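Home | News | Stockists | Press

Millow brings back the breakfast bowl it dropped

Millow will return its deep cereal bowl to stores in July, two years after replacing it with a shallow one that customers described, in 167 letters, as a plate with ambitions. The bowl goes on sale at all 37 Janero shops.
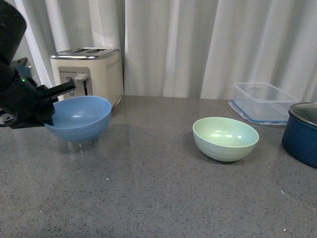
One customer in Manalo wrote that she had been eating her oatmeal out of a measuring cup and saw no reason to apologize for it. Millow has sent her a bowl. The shallow model stays on sale, at a lower price, for soup drinkers with steady hands.

We use cookies. Accept | Settings
Press contact: Millow press desk | © Millow | Back to top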